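**1/** We finally have a result I'm willing to put my name next to, so naturally I'm putting it on the internet at 4 in the afternoon, when everyone is asleep at their desks.

**2/** The question: when you train a pick-and-place policy from human demos, do you need more demos, or do you need worse ones? The project is called Grulla. The answer is a little embarrassing for those of us who spent April collecting very tidy demos.

**3/** Our first set was 328 demos. Clean approach, clean grasp, clean lift. Everyone driving the arm had gotten good at it, and we were proud of how smooth the plots looked. I made one my desktop background. I have since changed it.

**4/** The policy trained on those was lovely right up to the moment it was slightly off. Then it closed its fingers on air, lifted the air with great care, and placed the air on the target.

**5/** You can see why. If the person driving never misses, the policy never gets to watch a recovery. It has no idea that "a bit too far left" is a place you can come back from. This is an old problem and smarter people than us have written about it for years.

**6/** So we tried the cheap fix. Before each demo, a script (Iltix, not to be confused with Ilix, which is our logger, and yes, we regret the names) nudges the arm to a bad starting pose near the object. The person then has to get out of the mess.

**7/** We kept the total smaller on purpose: 263 demos, all with a nudge. Same network, same training schedule, same objects. Fewer demos and uglier ones. The plots look like someone sneezed on them.

**8/** Test setup was 39 trials per policy, same list of start poses for both. The nudged set won. It wasn't close on the rounded objects, and it was pretty much a tie on boxes, where you can be sloppy and the flat sides forgive you.

**9/** The wrist view is where the difference shows up for me. Fingertips, a sliver of orange between them, the white plate right behind. Small sideways errors are easy to read from there, provided the training data has ever shown you one.

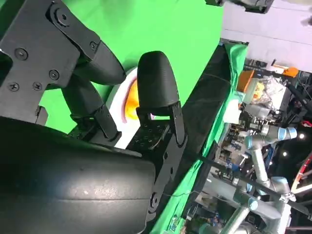

**10/** Things we have NOT shown: that it works on another arm, that it works without the wrist view, or that our nudge sizes are any good. We picked them by feel. Salazar, the lab we share code with, is trying different ones -- I expect them to find better numbers and be polite about it.

**11/** Also, nudged demos are slower to collect and people hate doing them. One session ended with the whole room refusing to speak to the script. Budget for snacks.

**12/** Write-up comes once I've redone the figures in colors that a person can tell apart. If you've tried nudging in the middle of the lift instead of before the grasp, please reply. We did it twice and dropped things both times.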